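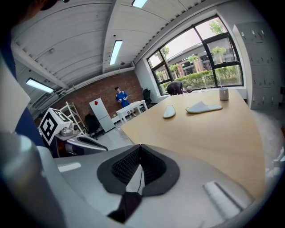

4.2 Footwear on raised surfaces

Indoor footwear behaved differently from the other classes of loose item in the Studton records. Cups, stationery and packaging were usually left on a surface near the place of last use, and their positions could be predicted fairly well from the seating. Slippers had a fixed storage place in every room surveyed, yet 193 of the 600 room records contained at least one slipper away from that place. This section deals with those records only. Outdoor shoes are treated separately in the appendix, as they were seldom removed inside the building.

Each record was coded with the Plirlow scheme, which assigns a loose item a support (floor, seat, table, sill, shelf), an orientation (sole down, sole up, on edge) and a relation to its partner where the item belongs to a pair. The support code was the easiest to apply. Orientation caused more trouble with soft slippers than with any other object, as a slipper with a flexible sole can rest in a position between on edge and sole up. Such cases were coded sole up whenever the greater part of the sole was visible to an observer standing at the table. The partner relation was coded as together, apart or missing. Two slippers on the same support were coded together if they touched or lay parallel, and apart in every other case, regardless of the distance between them.

The last rule has a practical consequence. Figure 4 shows a pair of light grey slippers on a large light wooden table. One has its sole turned up and outward. The other lies flat further to the right, with the fuzzy white upper visible. Under the scheme this is a single support with two different orientations and the relation apart. A simpler scheme that recorded only the support would have entered the pair as one item on a table and lost the difference between the two halves, although a person clearing the table has to deal with each slipper separately before the pair can be put away.

Tables were the most frequent raised support for slippers. We had expected seats to come first, on the grounds that slippers are commonly changed while sitting down. Two features of the rooms may explain the result. The first is the amount of free surface. The larger tables at Studton are shared and carry few permanent objects, so that an item can be put down without moving anything else. In Figure 4 the only other object noted on the large table is a grey cylindrical cup near the far edge, and it leaves ample space. The second is height. A slipper on a table can be picked up, turned over and set down again without bending, and several room users told us that they check the soles for grit before returning slippers to storage. We did not record how often this check took place and make no claim about its share of the cases.

Cups on the same surface as footwear were given an additional code at the request of Provus, the company that manages the building. The house rules drawn up by Provus allow drinking vessels on all tables and footwear on none. The combined code therefore marks a breach of the rules as well as a matter of hygiene. Coders entered it whenever both classes were present, whether or not the vessel appeared to be in use, and contents were not considered. It applies to the table in Figure 4. In small rooms the combination was rare, simply because the tables there were too narrow for users to leave footwear among their other things.

The fixed furniture was coded once for each room and checked again in October. For the room in Figure 4 the sheet lists the large table, a small white table near the red brick wall, office chairs, a white refrigerator, white metal shelving and a bank of grey lockers on the far right. The lockers are the assigned storage for personal items in this room, slippers included. The distance from table to storage was measured along the shortest walkable route and not as a straight line, as chairs were often left pulled out. Moved chairs were entered on a separate sheet and do not count as loose items.

Window sills were coded as supports in their own right. Small objects on sills tended to remain in place from one record to the next, and the coders were asked to enter them even where the type of object could not be determined. The small round object on the sill in Figure 4 was entered in this way, as class unknown. No slipper was recorded on a sill in any room.

Occupied rooms were not excluded. Users were asked to carry on with what they were doing, and items held in the hand were left out of the count until they had been put down. This lowers the number of loose items in busy periods, most noticeably shortly before noon, but it affects slippers less than cups. A second coder worked through all records containing footwear. Disagreements concerned orientation almost exclusively and were settled by applying the visibility rule given above. Where the second coder could not decide between two orientations, the record was kept and the orientation field left blank.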